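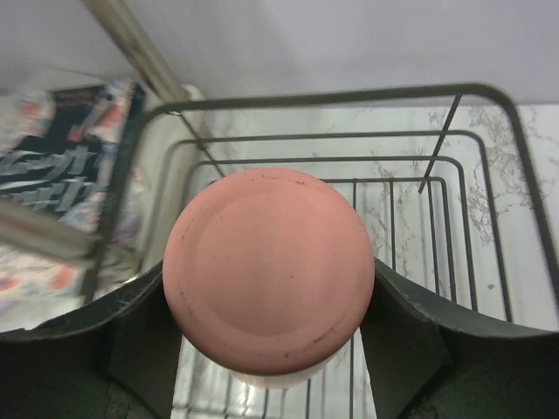 Pink round thing, black wire rack. The specks and scuffs are part of its character.

Drying Rack, Summer Hours
July 26, 2022

Wouter Van den Broek and I have kept a page on the kitchen at Sotlow for almost 10 months, mostly on the subject of who puts things away. The rack is where our dishes go to retire. Floor Geerts believes in the comb-like divider and uses it for plates. Gijs Dierckx believes in gravity.

Cups go back on the shelf by evening - a rule written by Floor, admired by all, and last obeyed in June. More from the cutlery drawer once Hadi Farah finds the forks.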